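Bench Hands Wanted for Board and Peg Work, Mestby Workshop

Posted 03/05/2026
14 shares | 3 comments

Mestby is hiring 2 part-time bench hands to set up, check and reset small assembly boards. The work is done at a table, mostly sitting down, with some standing when boards are moved to and from the racks. No trade background is needed. We will train you on the parts and the paperwork.

The boards are used for peg, pin and gear fitting. You will be given a layout sheet, a tray of parts and a blank board, and you will set each piece where the sheet says it goes. After each run you clear the board, look over the parts and set it up again. A shift has a lot of resets in it. People who like steady, repeated work tend to stay with us.

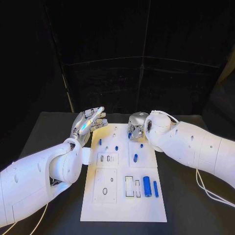
Small parts are most of the job, and we need people who can handle them without losing them. Pegs go back in the tray by size at the end of each run, and anything chipped or bent goes in the reject cup with a note. The blue pegs are easy enough to see on a white board, but the tiny white pins are another matter, and you will be expected to check for them by touch as well as by eye. Glasses or a magnifier are fine. We supply a bench magnifier if you ask for one.

What you would do in a normal shift:

Set boards to the layout sheet and initial the sheet.
Check that pegs stand upright and gears sit flat.
Wipe boards down between runs with the cloth provided.
Count parts out and back in. The full parts cabinet holds 2000 pieces, and it is checked at the end of June.
Report worn holes to the bench lead before the next run.

Shifts are four hours, morning or afternoon. You can ask for one or the other and we will try to keep you on it. Pay is by the hour and is the same for both. The rate is given at interview. Parking is free behind the Fetlow building, and the side door is the one to use.
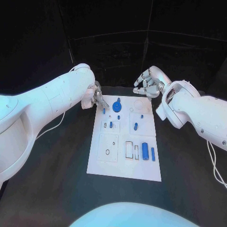 Kalkidan Bogale says the first week is slower than people expect, and that new starters should learn to read the layout sheet properly before they try to get quick with the pegs. Speed comes after that. There is no target in the first month.

You should be able to sit at a bench for an hour at a time, read a simple drawing, and tell small parts apart by size and color. Long sleeves need to be rolled or clipped so they do not catch on standing pegs. Food and drinks stay in the break room.

We also keep a list of people for occasional cover. Cover staff do the same training and get the same rate, and are called when the Pestuvis order comes in. That order is 300 boards, so there are usually extra shifts going. 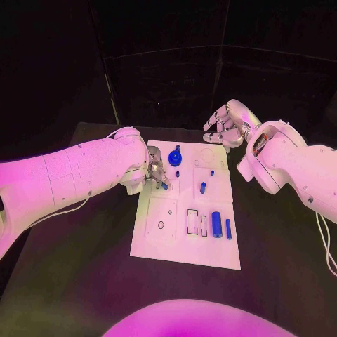
How to Apply

Send a short letter to the Mestby office, marked with job number 1533. Tell us which shift you want and when you could start. A resume is welcome but you can leave it out. Include a phone number.

If you have worked at Liao or Fetlow before, say so in the letter and you may be able to skip the first training day. Everyone else does both days, which are paid.

Interviews include a short bench test with one board and one tray of parts.

Share this job (14)
Comments (3)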